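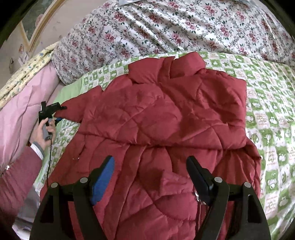
Koline Shore Cleanup Club, Members' Help Board

Can we recycle the fishing line we pick up, or is it trash?

Hi all, I joined in February so sorry if this has come up before. After the Thursday walk at Siltier Beach I came home with a bucket of tangled fishing line (plus a couple of hooks, ouch) and I have no idea what to do with it. The town cart says plastics 1, 2 and 5 only and line doesn't have a number on it. I hate to just bag it and send it to the landfill after picking it out of the seaweed for two hours! Does the club have a drop-off? Does it need to be clean?

3 answers

Anselmo Nogueira
Don't put it in the town cart, it wraps around the sorting machinery and they'll pull the whole load. We have a collection tube on the post by the Ogbonna Street boat ramp, the white one with the screw cap. I empty it every month or so and mail it off once I've got a full box. In March I counted 242 clumps, which was a lot of untangling in front of the TV. Only single-strand nylon, please. Braided line and anything with wire in it has to go in the trash, and snip it into short pieces first so a gull can't get caught in it at the dump. Hooks, weights and swivels off before it goes in the tube. A rinse is nice but I'm not fussy about sand.

Reply from the original poster
Perfect, thank you! How do I tell if it's braided?

Second answer
Run it through your fingers. Braid feels like thin string and goes fuzzy when you fray the end, mono is smooth and kind of springy. If it's so crusted up you can't tell, I just trash it. For the hooks I use an old coffee can with a lid and tape it shut when it's full.

Third answer
fonlow hardware used to take line at the bait counter, not sure if they still do, call first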